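**Ticket 1925 – Poste Cekoritz, préhenseurs portatifs**
Ouvert en octobre 2022. Site : Trandow. Priorité : 2.

### Anomalie constatée

Lors de la tâche de nettoyage, le préhenseur gauche cesse de transmettre l'ouverture de ses mors. La dernière valeur reçue reste figée et aucune alarme n'est émise. Onze épisodes sont à écarter du lot 460.

### Vérifications effectuées

- Redémarrage du logiciel d'acquisition : sans effet.
- Permutation des ports : le défaut suit le câble gauche.
- Remplacement du câble : signal rétabli à l'arrêt.
- Reprise de la tâche, flacon pulvérisateur bleu saisi par le col : nouvelle perte du signal.

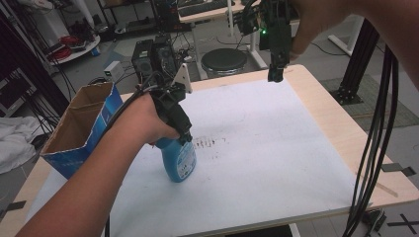

### Suite donnée

Le préhenseur gauche est retiré du service et adressé à Grovach pour contrôle du connecteur. Toute acquisition à deux mains est suspendue jusqu'à son retour.

Statut : en attente du fournisseur.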